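Travau Home Player

Streaming for every room, with one box and no phone needed

Overview
Specs
What's in the box
Questions

If you love having music on all day but hate picking up your phone every time a song ends, you're going to have a good time with the Travau. It's a small streaming player that plugs into the speakers you already own, signs in to your music service on its own, and keeps playing when your phone is in another room, out of battery or out of the house with somebody else. We've had one running in our kitchen since July and it has hardly been quiet!

The Travau comes from Bivurell, who also make the Misell tabletop radio. If you've used a Misell you'll know the big front dial, and it works the same way on this one: turn for volume, press for pause, press and hold to jump to the next station or playlist. There's no screen. You set things up once in the Bivurell app and after that the dial and the six preset buttons do nearly everything.

Presets that stay put

Each preset can hold a playlist, an album, an internet radio station or a podcast. Hold a button down while something is playing and it's saved — no menus. Podcast presets always start with the newest episode, or pick up where you left off if you stopped partway through. (You can switch that second part off in the app, and if you mostly listen to news you probably should.)

Presets live on the player, so they survive a power cut. They also survive a change of music service, sort of: radio stations and podcasts carry over, but playlists have to be saved again from the new account.

Separate accounts for separate people

This is our favorite part. One Travau can hold up to four music accounts, and each preset remembers which account it belongs to. So if the top row is yours and the bottom row belongs to the kids, their cartoon theme songs stay out of your recommendations. Anyone who has opened their yearly listening roundup and found nothing but lullabies will understand how good this feels.

Works with family plans, single plans and most free plans. On a free plan you'll still hear the ads, and skipping is limited in the same way it is on your phone.

More than one room

Put two or more players on the same home network and you can group them from the app. They stay in step nicely, even with one on Wi-Fi and one on a cable. A player can leave the group at any time with a double press of the dial, and the rest keep going. You can group up to 13 players, which is more than our house has rooms, but a small café or a dance studio might get there.

Misell radios can join a group too, as long as they've been updated. Older Misells without the round reset button on the back can't.

Offline listening

The Travau has built-in storage for 52 hours of music at the normal quality setting, less if you choose the high one. Saved music is tied to your account and needs to check in online now and then, so it's great for a cabin weekend and not so great for a year at sea. Downloads run overnight by default. To start one right away, hold the preset and the dial together until the light turns blue.

Specs

Connections: stereo line out, optical out, headphone jack, network port
Wireless: dual-band Wi-Fi, Bluetooth in and out
Wireless range for Bluetooth: 15 feet through one inside wall
Presets: six
Accounts: up to four
Power: USB-C, adapter included
Colors: chalk, moss, dark red

What's in the box

Travau player
Power adapter and cable
Short stereo cable
Quick start card

Gift wrap

Choose gift wrap at checkout and add a note of up to 100 characters. Prices are left off the packing slip on all wrapped orders.

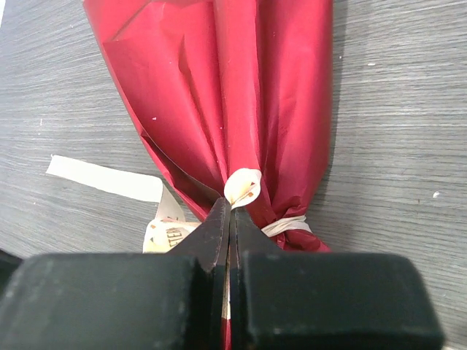
Photo: Verbeke

If you're giving one as a present, leave the account setup to the person getting it. The player walks them through it with spoken prompts the first time it's plugged in, and you can pick the prompt language with the dial.

Questions

Do I need a new subscription?
No. The Travau uses whatever you already pay for, and internet radio works with no account at all.

Can I use it with powered speakers?
Yes, and they're a lovely match. Use the line out and set the player to fixed volume if your speakers have their own knob.

Will it play music stored on my computer?
Yes, if the computer shares its music folder over your home network. The computer has to be awake.

Can guests play their own music?
Sure — over Bluetooth, without joining your Wi-Fi. Press the two end presets together to start pairing.

How do I update it?
Updates install by themselves at 3 a.m. local time. If you're up and dancing at that hour, the player waits until the music has been stopped for a while.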